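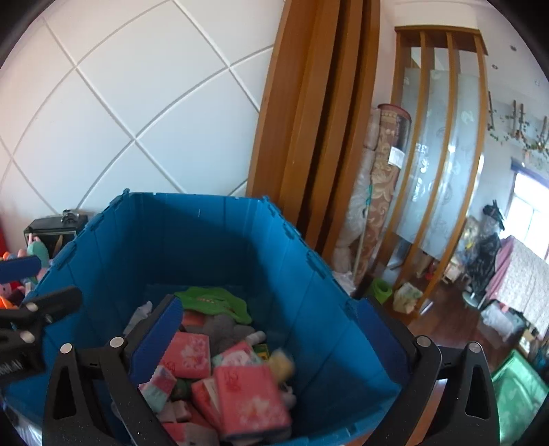

Piltimum in the blue crate, cloth books and the grey plush

3 September 2019

Up late, writing this quick before I forget what I changed. Back hurts from bending over.

Jaws are on. Both sides, triangular cutouts and all. I was sure the cutouts would make the frame floppy and Ilaria said no, try it, and she was right and has mentioned it since. Weighed the lot on the kitchen scales before I started, 591 g with the pads and the lens mount. Wanted less. The old solid ones were worse and my wrist gave up after one drawer, so I'll take it.

Opening is 110 mm at the tips when the trigger is right out. On the drawing it was more but the stop on the left side sits proud, my fault, I filed the wrong face at Ferthorpe and didn't see till I'd got it home. Could reprint. Not tonight.

Did the crate first. Soft things are horrid, much harder than the tins and mugs we did in June. A mug is a mug, you close and you've got it. Cloth books fold away from you as you close, and if you come in flat you push the whole lot down and squash what's underneath. The floral ones standing on edge went well, pads straight over the spine, squeeze, up. The one lying flat in the middle I had to pinch by a corner and it swung about. Crumpled green fabric at the back, got it by a fold, dragged half the crate with it.

Walls of the crate lean outward which helps, you can get the jaw down the side without knocking the rim. Knocked the rim anyway. Those little tabs along the top catch on the frame right where the cutout starts, so that corner wants rounding off. Put it on the list.

Trigger squeaks. Oil??

Dropped count for the crate: 7, nearly all of them on the way up and not at the grab. So it's the grip letting go when I tilt my wrist, I think the link has play in it. You can feel it if you wiggle the right jaw with the left held still. Ilaria wants a bush in there, I wanted to just do the screw up tighter. Did the screw up tighter. Then it wouldn't open. Undid it again.

Tea. Burnt the toast.

Moved to the bed after that as the heap was too big for the crate and I wanted somthing higher up so I could stop stooping. Much better for the back, worse for the jaws. Sheet rucks up as soon as you touch it and if you go in low you get a mouthful of sheet with the toy. Have to come in from above with the pads wide open and stop short, then close. Learned that about the sheet the slow way.
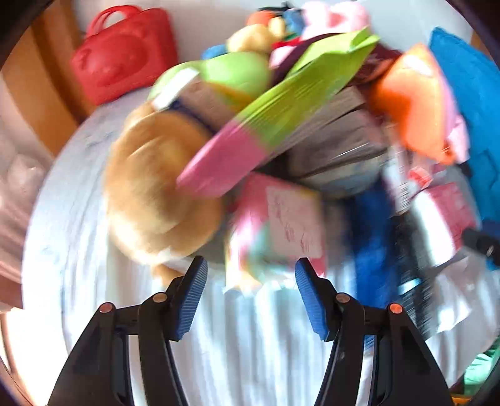 Bed notes

Tan dog is the best thing on there for testing. Round head, soft middle, collar to snag on. Go for the body and not the collar, collar just slides through the ridges. Ridges on the pads are good by the way, keep them. Glue is holding on both sides so the stuff from Cocco was worth the trip.

Green and pink booklets no good at all. Too thick all together and too slippy one by one. They fan out, then you've got one cover and the rest goes down the back of the pile. Will try again with the pads turned in a few degrees.

Card stands up on its own between the other things, easy, got that first go. Felt clever.

Big turquoise cushion, didn't bother. Wider than the jaws will ever be.

Video is wobbly when I hurry and most of what I looked back at is smeared. Need to move slower, Ilaria has told me this, she counts under her breath when it's her turn and it does look better. Also dark in the corners, that's the lens, living with it for now.

To do

Round off the lower corner of both cutouts
File the stop, CORRECT face this time
Bush for the link (fine, Ilaria)
Spare pads, blue again if Cocco still have it
Zarnus board, hasn't come, chase. No point drawing the motor bracket till I've got it in my hand and can measure the holes
Oil
Put everything off the bed back in the crate, I have to sleep somewhere

Ilaria Lo Presti owes me a set of hex keys, writing it down so it's offical. Bed.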